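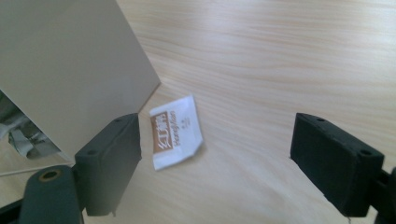

Portion packs come first, as they cause most of the loss on the tea counter. Start with the stock figure: 700 packets a month, 39 returned with damaged paper. Brown sugar is the worst line. Point out the label, 红糖 with Hongtang beside it, and the bent corner – a fold there weakens the seal. Pause for questions from the Dusmont side.

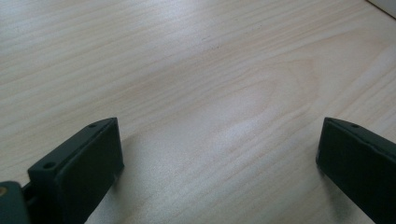 Part 2: Table surfaces

Pale wood, satin finish. Glare hides crumbs, so inspect from a low angle. Note the one dark speck near the oval figure in the grain. Wipe along the grain – Sixten Eide covers cloths at Irura after the break. Allow 9 minutes.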